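Re: Folding order for the white shirts
Efe Adeyemi
17 April 2022 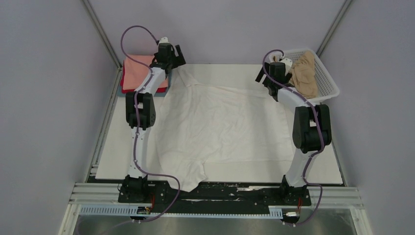
Amanuel, thanks for writing this up. I have put my answers under your points. I fold for the guest house at Hiebert and we go through a lot of white cotton, so I have opinions on most of it.

Amanuel Ambaye wrote:
> I have been doing the long-sleeved whites face up, sleeves first, then
> thirds. They come out wider at the top than at the bottom and the stack
> leans. Is it better to start face down?

Face down, yes. Lay the whole thing out and get the body flat before you touch a sleeve. If one side is full of creases and the other is smooth, the fold line ends up in the wrong place and you get the wide top you are describing. I run my forearm from the collar to the hem, once on each side. Then the sleeves go straight back along the body, not across it. Crossed sleeves make a lump in the middle and that is what tips your stack.

> Also our table is white and so are the shirts, and I lose the edges.
> Did you ever put anything down on top of it?

We used a dark sheet for a while at the Pallus laundry when I worked there. It slid around and picked up lint, and I would not do it again. A lamp placed low at one side works better for me. The wrinkles throw a shadow and you can see where the hem is.

> Some of the bigger ones hang off the front of the table while I work.
> Does that matter?

It matters for the big sizes. The part hanging over pulls the rest toward you while you are smoothing the other end. Push the shirt back until the hem is on the table, or turn it sideways if the table is wider than it is deep. Ours is, so I turn them.

> Last one. How high do you let the finished pile get?

I stop at 18 for shirts and 20 for pillowcases. Past that the bottom ones take a hard crease. Keep the finished pile on one side and the basket on the other and don't swap them partway through, or you will end up refolding things.

On the boards Rallach sells, I bought two in March. They are fine for T-shirts. For anything with a long sleeve the board is too narrow and I went back to folding by hand. If you want to try one before you spend the money, I can mail you mine. Send me your address off list.

Efe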